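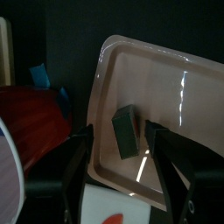
Opinion > Property > Retail

Fill the small units first

By Mekdes Birhane

14 shares | 6 comments

The owners of the Cilau center announced last week that they had signed a supermarket for the whole of the ground floor on the river side. The council put out a statement of congratulations the same afternoon. I have no quarrel with the supermarket. My quarrel is with the idea that the job is now mostly done.

Cilau has 117 units on the plan. The supermarket takes one of them, though a very large one. A gym and a discount clothing chain have been promised since June. The rest are small shops facing the two side corridors and the upper gallery, and as far as anyone outside the leasing office can tell, most of those have no tenant.

We have been here before. When Bikgate opened, the big names were all in place on the first morning. The parking lot was full for a month. People drove in, went to the anchor store, loaded the car and drove home. The small units on the second floor opened late or didn't open at all, and the ones that did were paying full rent on a corridor with the lights half off. Eighteen of them closed before their first lease break. The owners then offered rent-free periods to replace them, which was no help to the people who had already lost their deposits.

Firdevs Akgül ran a shoe repair and key counter at Bikgate and was one of the eighteen. She told me her rent was set on a forecast of foot traffic that counted everyone coming through the main doors. Very few of those people ever went up the escalator. She asked for a reduction in her fourth month and got a letter about the marketing fund, to which she was also paying.

The usual defense is that banks will not lend on a building full of shoe repairers. That is true as far as it goes. Lenders want long leases from companies with published accounts, and a developer who can't show them will not get the second half of the loan. Eleni Angelovski, a leasing agent who has worked on several centers in the region, made this point to me at some length, and she was fair about it. But a loan condition is met once the anchors have signed. After that the owner has a choice about where to put the effort, and in most cases the effort goes into a fourth anchor.

I would do three things differently at Cilau.

First, tie small-unit rents to sales for the first two years, with a low base. The anchors already get terms like this. At Bikgate the supermarket's rent per square foot was a fraction of what the kiosk holders paid, and it had a clause letting it pay less if the center was under-occupied. The kiosk holders had no such clause.

Second, stop opening in one go. Open one corridor, fill it, then open the next. A full corridor of 18 shops looks better than a whole floor with a shutter between every pair of lit windows. It also costs less to heat and clean.

Third, publish the service charge before anyone signs. Mateja Obradović, who keeps a fabric shop on Chauhan Street and was approached about a unit, was quoted a rent she could manage. She asked three times for the service charge and was told it would be "in line with comparable centers." She stayed where she was. I think she was right to, and I think the center is worse off without her.

The council has a part in this too. It gave the developer 759 parking spaces in the planning agreement and asked for very little in return. The agreement says the scheme should "support local enterprise" and has no figure attached. Chauhan Street, meanwhile, lost 185 street spaces when the bus lane went in. If parking was worth trading, it was worth trading for a fixed share of units held for local tenants at a stated rent. It may not be too late. The extension on the Ketemico site still needs permission, and it is the same owner.

Fadime Tatlı, who sits on the planning board, has said she will raise the question when the extension comes up. I hope other members back her. The applicant will say that conditions on tenants are hard to enforce. Conditions on opening hours, signs and delivery times are enforced at every center in the county, and a lease register is not harder to check than a delivery bay.

The supermarket will do well whatever the board decides.

6 comments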